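This site uses cookies to remember your settings. Accept | Manage

Home | Days Out | Workshops | Get in Touch

3 min read

I'd been promised sushi at the Flendar open day, and I suppose I got it. Muireann Keane met me at the door in Stistberg, handed me a visitor badge and a very good scone, and took me straight through to the room where they teach a pair of robot arms to tidy up toy food. (I'd skipped lunch. Mistake!)

The job sounds simple enough — close the gripper on a piece, lift, move it, let go. Muireann said they were up to 371 tries with the sushi in August alone, and most had gone nicely. Then she told me about the one they all still talk about, when the right arm came down too low over the tray and kept on pushing. The software thought it was holding a block. What it had was the rim, and it carried on squeezing until somebody reached the stop button. One cracked tray and one bent finger, which cost them 400 euro and a good bit of pride.

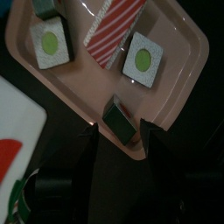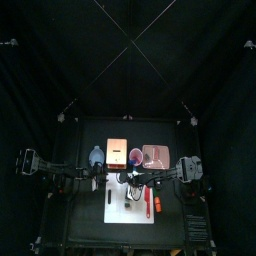 Toy sushi in its tray by the gripper fingers, first picture; both arms and the rest of the props, second picture.

Once you've heard the story you can't help watching how close those fingers get to the plastic. I was wincing on the tray's behalf the whole time!

Mairéad Moriarty looks after safety there and she was great fun, very frank about it all. The fault was in a setting called the height floor, which had been put back to zero after an update to Urkix, the program they run the arms with. The arm no longer knew where the table was, poor thing. They've now got a check that has to be done before every session, and the arms stop themselves if they meet a firm push from below. I asked what happens if the check gets skipped and she said the motors won't switch on, full stop.

She also told me the stop button used to be on the far side of the room, and that bothered her more than the software did. It's been moved to within arm's reach of the operator's chair.

I had to run for the 4:15 bus so I missed the Madigan talk next door, but Muireann has promised to send me the slides.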